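Rimine work table by Drasum

The Rimine is a wooden table with a warm brown top, made for offices where one desk must serve for many small tasks. It has white metal legs and can carry 400 pounds. Delivery takes 14 days - assembly is included.
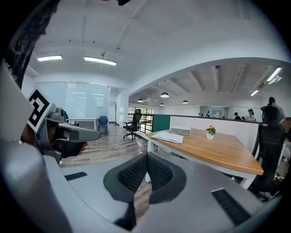
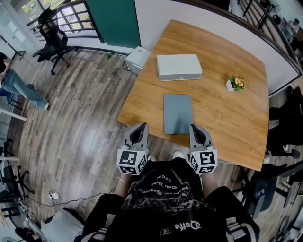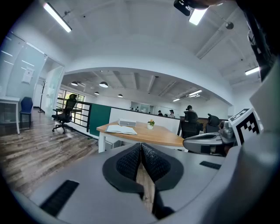
The top comes oiled from our workshop. Please repeat the oil every 9 months.

Comments

Grigoris Economou: Do you sell the legs separately?

Xenos: We ordered 2 in May, very stable.

Related items
Flovgate shelf
Drasum side table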